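Reviews > Simulation Software

Jistcombe 3 home simulator: good rooms, one fault you should know

2 July 2019 – 4 min read 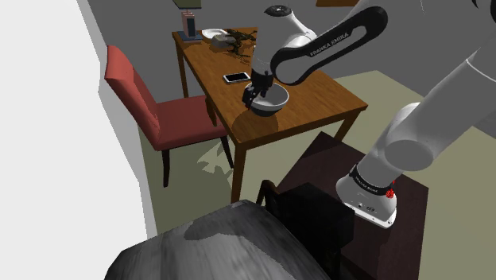 I bought a license of Jistcombe because I wanted to test table-clearing programs before I let any real arm near real dishes. I used it every evening for 18 days. Most of it I like. One thing went wrong, and it is serious enough that I write this review mainly for it.

The fault is in the grip check. When the fingers close on a thin rim, such as the edge of a bowl, the simulator reports "grasp stable" too early. I ran the same bowl pick 100 times with the default settings. In 70 of these runs the bowl slipped during the lift, and still the log said success. If you read only the log, as I did in the first week, you believe your program is ready.

The second problem is connected. After a slip, the arm continues to the drop point with closed fingers and full speed. The force limit does not stop it, even if it touches another object on the way. On a real arm I would call this a safety matter.

I wrote to the maker, Clinongate. Kianoush Hassanpour from their support answered me politely and confirmed the fault. He promised a correction in August. Until then he advises to make the physics step smaller and to switch on the contact history – this helped me, but the runs became slower.

The good side: the Avon furniture pack loads fast, the arm model moves smoothly, and the manual is clear.

I give it three stars from five. Please do not copy a grip program from it to a real machine without your own check.

Tags: robot arms, grasping, software faults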